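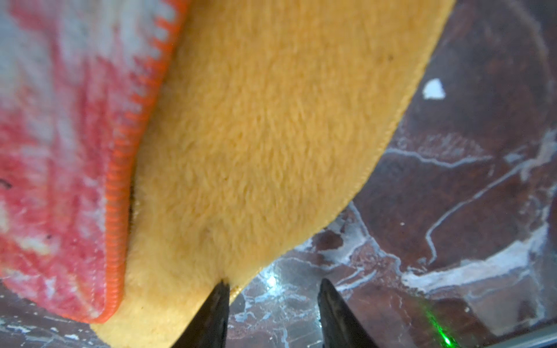

Minh-Anh Tunstall

Soft Goods and How They Stack: project report, 2022-03-13

The assignment was to pick an ordinary household chore and study it seriously. Other people in the class chose parallel parking and sourdough. I chose folding blankets, on the theory that it could be done sitting down. Most of it could not.

The question was simple enough. If you have a shelf in a shared lounge at Naltdale and a pile of throws that people keep dragging off it, what fold keeps the pile standing longest? My budget was $200, most of which went on blankets, and I have had to explain this to my mother.

Materials

The two that gave me the most trouble were the yellow plush and the red, pink and white fleece. The plush has a dense, fuzzy pile and a thin rolled hem. The fleece has a bright orange blanket stitch along its border, thick enough to feel like a cord when you run your thumb over it. With the fleece lying partly across the plush, the stitched edge rests on the yellow pile, but there is a spot where it lifts a little and leaves a narrow shadow. I spent more of February thinking about that shadow than I would like my adviser to know.

Method

I tried thirds, quarters and a roll. Each stack went on the same shelf for 7 days, and I wrote down when it slumped, fell or was stolen for a movie night. Stolen stacks were started over. A stack had to be six blankets high to count.

Results

Thirds won. Quarters looked better on the first evening and then leaned. The roll was a disaster, as anyone who has put a cylinder on a shelf could have told me, and several people did.

Plush on plush hardly slid at all. The fleece was fine if its stitched edge faced the wall. With the edge facing out, the border made a ridge at the front and everything above it tipped backward. Folding the stitching to the inside helped, although it made a fat lump in the middle and took me three tries each time.

Problems

The shelf is not level. I found this out in the last week, with a marble. I have left the numbers alone and would ask the reader to be kind.

If I did it again I would buy fewer blankets and borrow a level first. The blankets are staying in the lounge, folded in thirds, stitching to the wall.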